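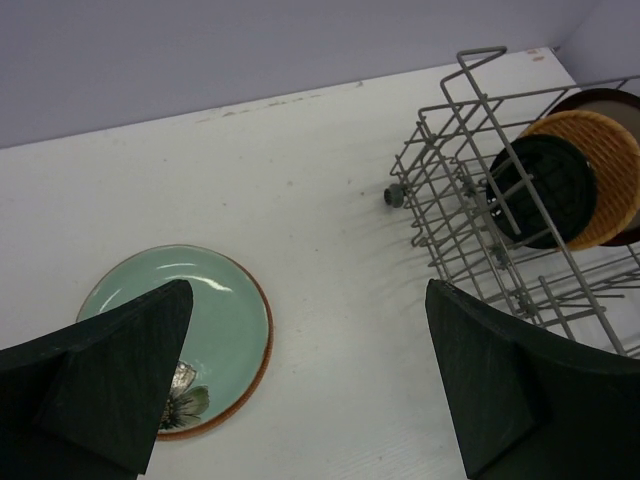
Removing Hard Water Film from Plates and a Wire Dish Rack

Hard water leaves calcium and magnesium on any surface where it dries. On plates the deposit shows as a dull white film. On a wire rack it collects at the joints and along the lowest wires, where water hangs the longest. Dish soap does not dissolve it. A mild acid does.

Materials

White vinegar, 5 percent acidity
Baking soda
Nylon brush, soft
Basin large enough for the rack, or a stoppered sink
Rubber gloves

Step 1. Wash first. Grease blocks the acid, so wash plates and rack with ordinary dish soap and rinse them.

Step 2. Mix the bath. Combine 2 cups of vinegar with 6 cups of warm water. Make more at the same ratio if the rack is not covered. Do not add bleach or any product that contains it. Bleach and acid release chlorine gas.

Step 3. Soak the plates for 7 minutes. Keep plates with metallic trim out of the bath.

Step 4. Soak the rack for 4 minutes, then inspect the coating. If bare metal shows at a joint, take the rack out and rinse it at once. Acid speeds up rust on exposed steel.

Step 5. Brush the joints. Work along each wire toward the joint. Steel wool scratches vinyl and should not be used.

Step 6. Rinse and neutralize. Rinse under running water, wipe the rack with a paste of baking soda and water, and rinse again.

Step 7. Dry by hand with a lint-free towel. Air drying with the same water puts the film back.

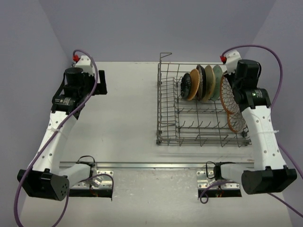 Can lemon juice be used in place of vinegar?

Bottled lemon juice works at the same ratio, but it costs more and pulp can lodge in the joints. Strain it before mixing.

Commercial descalers

Sulix powder and Zultus liquid are both citric acid products. Follow the label for dilution and do not mix either one with vinegar. Bolger rinse aid slows new film but does not remove old deposits.

Last revised October 29, 2018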